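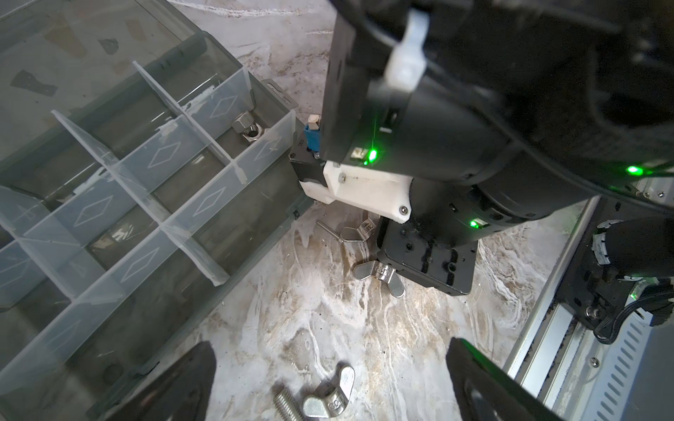 Why did it take 217 trials before anyone stopped the cell, one reader of the last report wanted to know, and could the same fault have hurt somebody? Both points are fair and are answered below.

Stara small parts sorting: progress report to Kotico
April
By the Mallbridge cell team
3 min read
2 shares | 0 comments

Summary of the fault

The cell is meant to sort loose hardware such as wing nuts, bolts and fittings into a divided organizer box. We had planned 2000 trials for this period and finished 1002. The shortfall comes from a fault in how one arm handled lost contact with the Edet controller.

When messages from the controller stopped for a short time, the arm was supposed to hold its position. Instead it held, then ran to the last target it had been sent as soon as messages came back. If that target was inside a compartment and the other arm had moved in the meantime, the grippers could touch. On most trials the jump was a few millimeters and looked like ordinary jitter. Trial 217 was the first where the grippers hit each other. The box was pushed back and one divider came out of its slot. We pressed the stop and shut the cell down.

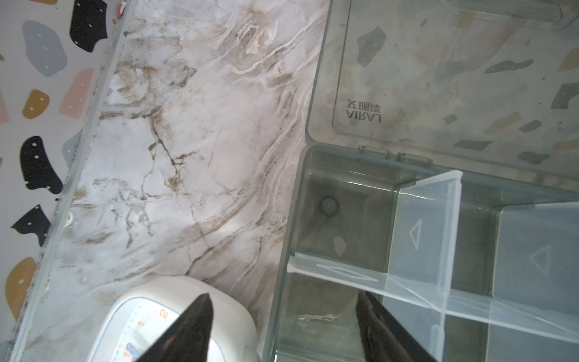 Organizer box on the work surface, lid open.

On the safety question, no one was hurt. The operator was at the desk with both hands clear. We do accept that an arm that moves on its own after a pause is a hazard during resets, when a person reaches in to put parts back. The written reset procedure only asked for the program to be paused. It now requires motor power off.

Corrective work

The arms now drop any old target after a lost connection and wait for the operator to confirm before moving. A limit has been added so that only one gripper at a time may be below the height of the box walls. We also log every gap in the messages, which we should have done from the start.

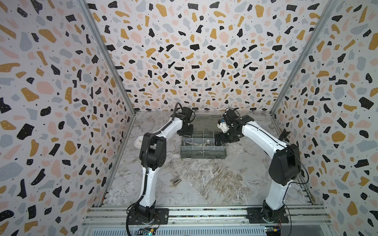 With those changes in place we restarted the count at the trial after the collision and reached the total given above with no further contact between the arms. The height limit makes each cycle slower, and we have not yet found a way around that.

Still open: the cause of the gaps themselves. We suspect a cable that flexes near the wrist and have ordered replacements. The remaining trials move to the next period. We are not asking for additional funds.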